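Home | Benches | Checklists | Forms | Contact
Print this page | E-mail this page

Sorting Table Safety Checklist, with Comments
Drokthorpe workshop, small conveyor and parts bin
Checked by Elba Leiva, 9/30/21

I love doing this table. It's small enough that you can check every inch of it in one go, and the sorting crew keeps it in great shape! Comments are under each item, and anything marked FOLLOW UP goes on the Saavedra sheet by the door.

1. Belt surface free of cuts, frayed edges and glue. OK.
Comment: The green belt is a pleasure to wipe down. I went over it with a damp cloth (no cleaner, please, it leaves a film) and found nothing stuck to it.

2. Side rails tight and smooth to the touch. OK.
Comment: Ran a gloved finger along the metal with the power off. No burrs anywhere, hooray.

3. Roller housings secure at both ends. OK.
Comment: One bolt took a small turn with the hex key. All the others were snug.
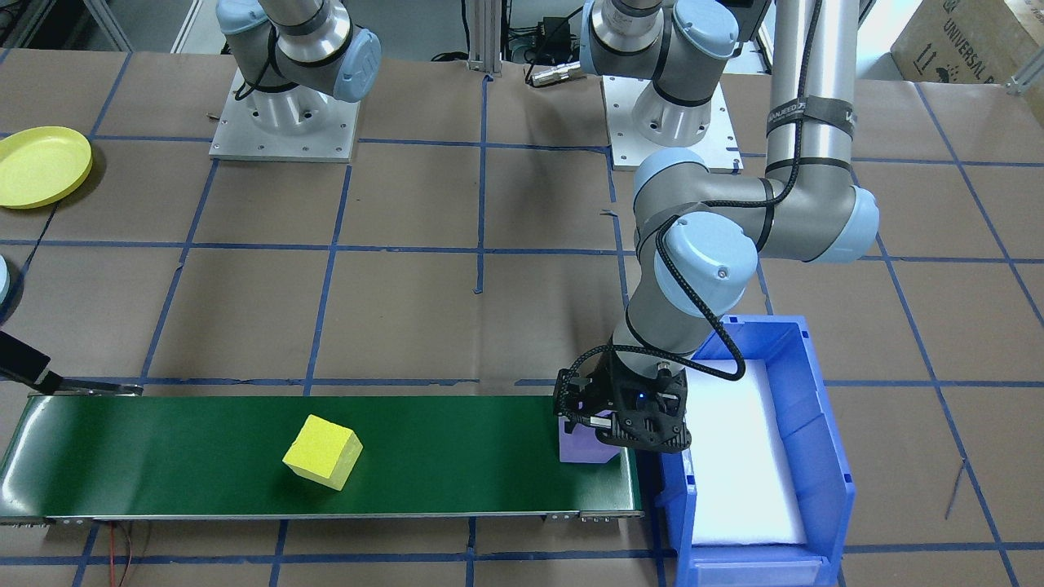 4. Blocks in good condition. OK, with one swap.
Comment: Foam cubes get crumbly at the corners after a while, and crumbs love to hide under a belt. I went through all 21 pieces in the Zenel box and retired one. Great fun for the color lovers among us, by the way: the yellow ones show dirt first, so check those before anything else.

5. Bin sits right at the end of the belt. OK.
Comment: No cracks in the blue plastic. Lift the white foam pad and look underneath it too! I found a stray washer there in July.

6. Wiring under the conveyor. FOLLOW UP.
Comment: The thin red wires come out from under the front and run down toward the edge of the table. Insulation is fine all the way along, but I'd love to see them clipped down so a sleeve can't catch one. Sostport clips come in bags of 16 and we need five.

7. Table covering flat and untorn. OK.
Comment: Whoever laid out the squares in blue painter's tape did a lovely job. Press down any lifted ends and replace a strip if it won't stick. Brown paper gets changed when it tears or goes shiny.

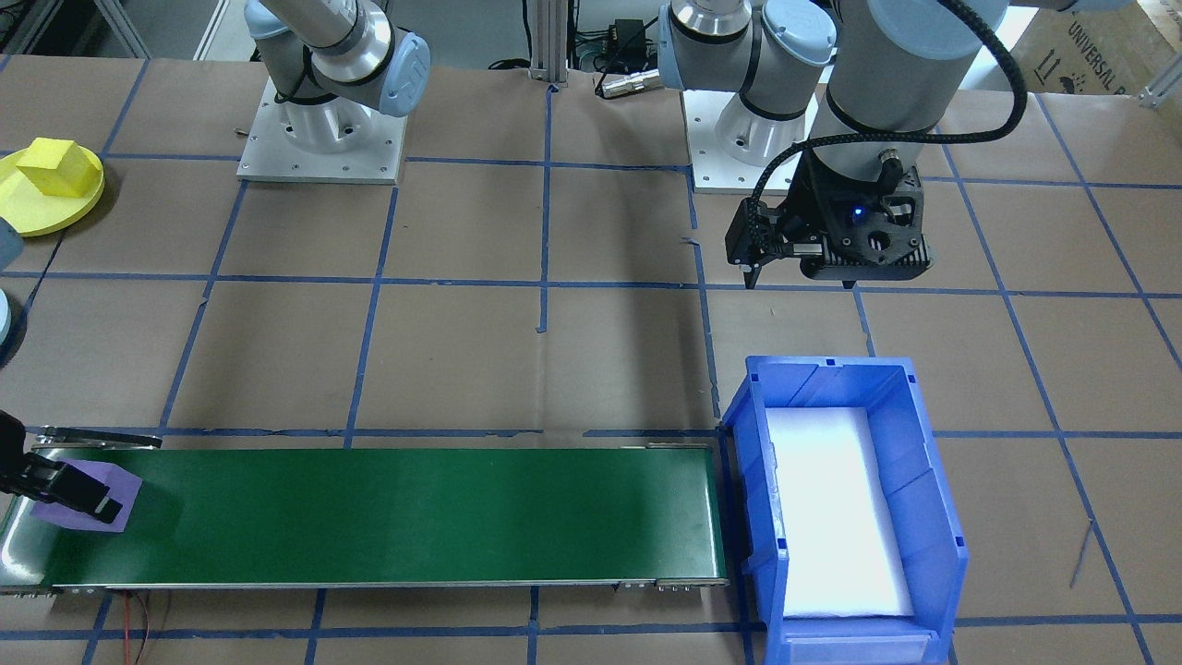
Can I put fresh tape right over the old strips?
Peel the old strip first. Doubled tape makes a little ridge, and a block can tip on it. Pull slowly and keep the tape low to the paper so it doesn't rip.

8. Power switch within reach and labeled. OK.
Comment: New label is big and easy to read. Thank you, whoever did that!

9. Floor clear on all sides. OK.
Comment: Swept before I started.

Score this round: 94. Points came off for the wires only. Next check after the clips are in.

E. Leiva

Print this page | E-mail this page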